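Gulwood and Kumardale Agree to Trade Mayors Until Somebody Notices

GULWOOD — In a brief joint statement released on May 17, 2024, the towns of Gulwood and Kumardale confirmed that their mayors have been doing each other's jobs since January, and that the arrangement will go on for as long as the parking holds out.

Mayor Hipólito Insaurralde of Gulwood first sat down in the Kumardale mayor's chair after taking the wrong exit on the way to a ribbon cutting. He cut the ribbon anyway. By the time he found out which town he was in, he had approved a crosswalk, lost a vote on geese and been given a mug.

"I kept waiting for a question I couldn't answer," Insaurralde told this newsletter. "They asked me if I was in favor of the future. I said I was. There was applause."

Across the river, Kumardale's own mayor, Emiliano Urrutia, showed up for work to find a stranger giving his speech, and to better laughs than he usually got. He drove to Gulwood, where the front desk waved him through and asked him to sign 65 letters about leaf pickup. He signed them all as Insaurralde. His handwriting is said to be an improvement.

The statement insists that public services have not suffered. Gulwood still has 35 streetlights, most of them on at some point during the night, and Kumardale's bus still leaves early to avoid the passengers. A survey mailed to 2,201 households in the two towns asked residents whether they had seen any change in leadership. Of those, 2,009 sent back the form with a complaint about the survey. The rest wanted to know if this was about the geese.

Not everyone is happy. The Skorkier Company, which makes the oversized scissors used at ribbon cuttings throughout the county, says it has been billing the wrong mayor for months and would like one of them to come forward. Both have offered to come forward as the other one.

There is also the matter of the debate. Election rules require each mayor to face his opponent in public, and lawyers for the two towns have now spent several weeks in the back room of the Núñez Diner working out who that would be. The current draft has Insaurralde running against himself in Kumardale while Urrutia endorses both sides from a folding chair. Early polling puts the chair slightly ahead.

Urrutia says he has no plans to go home. He likes the Gulwood office, which has a window, and he has grown fond of the staff, who call him Hip.
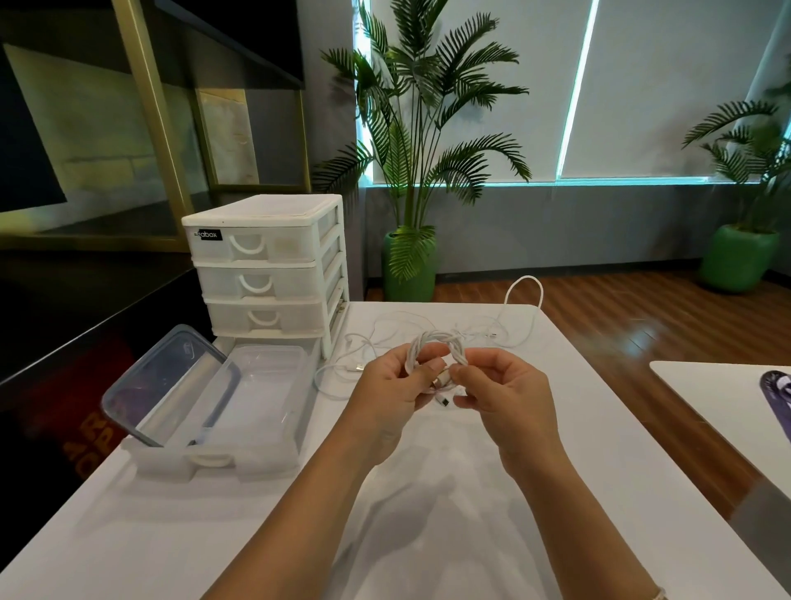 Insaurralde, for his part, will spend the summer on his signature Kumardale project, a bridge to Gulwood. There already is one. He says the new one will have better signs.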